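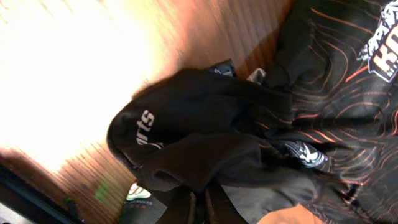
Milo asks why his sports clothes must be folded at all, when he will pull them out again in the morning and nobody sees them inside the bag.

It is a fair question, Milo, and many grown-ups have asked it too. Let us look at what happens to cloth when we leave it in a heap, and what we can do instead.

Livemthorpe Children's Pages > How Things Work > At Home > Why do we fold clothes?

Cloth is made from threads, and threads are made from very thin fibres. When a shirt lies in a heap, its own weight presses on all the bends. If it stays like this for a long time, the fibres get used to the bent shape. We call this bend a crease. A cotton shirt creases easily. A football shirt is often made from polyester, and polyester likes to go back to its old shape, so it creases less. 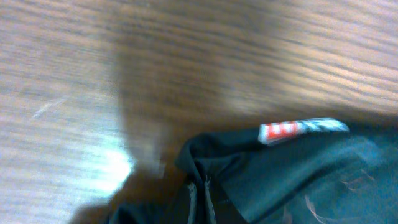
The second reason is air. A heap has many pockets inside it, and these pockets take up space. Try this at home: put a crumpled jumper in a shoe box and see if the lid will close. Then take it out, fold it flat and try again. The jumper did not become smaller. Only the air went away.

Before you fold, you need a good place. A table is better than a bed, because a bed is soft and the cloth sinks into it. Clear away cups and pencils. Then lay one piece of clothing down and smooth it with your open hand, from the middle to the sides.

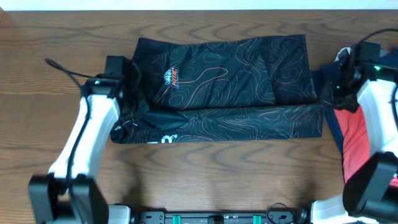

Why do we fold clothes?
Words: Ilse Hinrichs
13th October

Patterns can be a help or a trouble. Stripes show you at once if your fold is crooked, as the lines do not meet. Wavy lines, like the ones on a walker's map, go in every direction, so you cannot use them as a ruler. Look at the seams and the edges of the cloth instead.

On a real map these wavy lines are called contour lines. Each one joins places which have the same height. Where the lines are close together, the hill is steep. On clothes they are just for beauty, and you do not need to climb anything.

Now we come to leggings, which many children find easier than a shirt.

1. Lay them flat, with the waist on one side.
2. Put one leg on top of the other. The two feet should meet.
3. Pull softly at both ends, so the cloth is straight.
4. Fold the long shape in half, and then in half again.

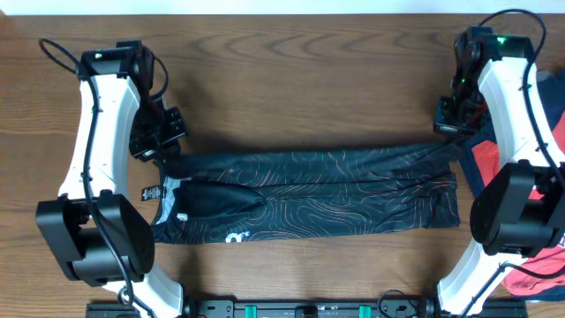 Stretchy cloth is a little naughty – it wants to jump back when you let go. Keep one hand on the fold while the other hand brings the next part over. If it opens, begin again from step 3.

Labels can stay inside or outside, it makes no difference for the fold. But do read them one time. The small pictures tell you how the cloth should be washed.

Words to remember
Fibre: a very thin hair of material.
Seam: the line where two pieces of cloth are sewn together.
Crease: a line left in cloth by a bend.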